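Visita aos estúdios Garnar: um dia atrás das câmaras de "Oltley"

2026-01-25

Escrevo isto no comboio, portanto perdoem a ordem. Fui ontem ao dia aberto dos estúdios Garnar, onde estão a acabar a montagem de "Oltley", o filme romântico que só estreia em junho e de que toda a gente já viu o trailer. Inscrição por email, resposta em poucas horas, lugares limitados. Cheguei atrasada. Claro.

Entrada pelo portão lateral, não pela frente. A placa manda para a frente. Ninguém lá. Dei a volta toda à chuva e quando cheguei à receção já o grupo ia no corredor. Deram-me um crachá com o nome de outra pessoa e siga.

Primeira paragem, a sala de montagem. Pequena, quente, duas cadeiras boas e o resto do pessoal em pé. Mostraram-nos a cena do cais em 2 versões. Na primeira ela diz que não vai embarcar e o corte é logo para ele. Na segunda ficamos na cara dela uns segundos a mais, sem música. Muito melhor a segunda, mas parece que os testes de público preferiram a outra. Pena.
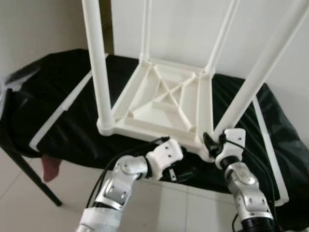 A montadora contou que o filme tinha uma narração do princípio ao fim e que foi toda fora em novembro. Toda. Sobrou uma frase, na última cena, e ainda discutem se fica. Perguntei qual era a frase, não disse. A versão atual tem 95 minutos, o que para mim é uma boa notícia – ando farta de romances de duas horas e meia em que o casal só se conhece a meio.

Depois o som. Aqui gostei mesmo. Um técnico a fazer passos em cima de gravilha enquanto a atriz corria no ecrã, e à terceira acertou em tudo. Explicou que a chuva do trailer é quase toda feita ali dentro, porque no dia da rodagem o vento estragou a captação. Também ouvimos a canção do trailer sem a voz, só piano e um contrabaixo. Arrepiante, e muito menos lamechas do que eu estava à espera. Não deixaram gravar, justo.

Almoço: sandes, fruta, café fraco. Seis euros na cantina, paga-se só em dinheiro e ninguém avisou. Valeu-me uma senhora de Aveiro que me emprestou uma moeda. Se me está a ler, obrigada!

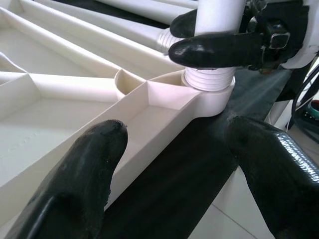
A conversa da tarde

Auditório cheio, cadeiras desconfortáveis. O realizador não veio, mandou um vídeo curto em que pedia desculpa e falava sobretudo do tempo. Ficou a produtora da Bañez a responder a tudo, e respondeu bem. O argumento andou anos na gaveta. Leram 2000 candidaturas para o papel do irmão mais novo e acabaram por escolher um rapaz que tinha ido acompanhar a prima. Não há sequela prevista. O final do filme é diferente do final do livro, e quando disse isto ouviu-se um "oh" na sala inteira. Não quis adiantar mais nada, só que a autora leu e aprovou.

Sobre a distribuição: a Luso fica com as salas em Portugal, streaming só mais tarde, sem data. Alguém insistiu na data. Sem data.

A melhor pergunta foi de uma miúda na segunda fila, que quis saber se os dois atores se davam bem a sério. Risos. A produtora disse que sim, que jogavam às cartas entre takes e que ele fazia batota. Já é mais do que aparece em qualqer entrevista.

Houve ainda 6 minutos do filme projetados no fim. Não posso contar, assinámos um papel. Posso dizer que há uma discussão numa cozinha e que a sala ficou calada. Ela está enorme nessa cena. Ele, enfim, ainda não me convenceu, mas vi pouco.
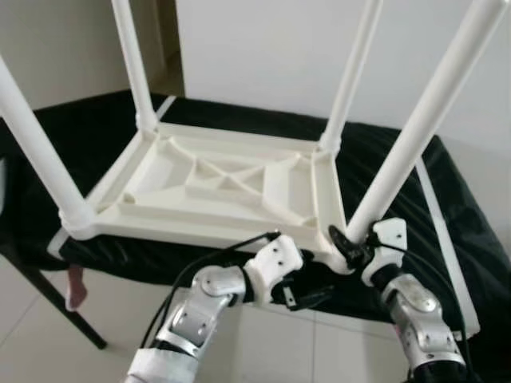 A-yeong Gil
Redatora de cinema e séries

Notas práticas para quem for ao próximo. Levem dinheiro trocado. Casaco também, o auditório é gelado e a sala de montagem um forno. O estacionamento fecha antes de acabar a conversa, houve gente a sair a correr a meio das perguntas. De comboio faz-se bem, são dez minutos a pé da estação, sempre a subir. O bengaleiro é gratuito mas tem fila, e à saida é pior.

Ficou por ver o guarda-roupa, que estava no programa e foi cancelado à última hora. Mandei email a perguntar se há nova visita antes da estreia. Se responderem, atualizo esta página.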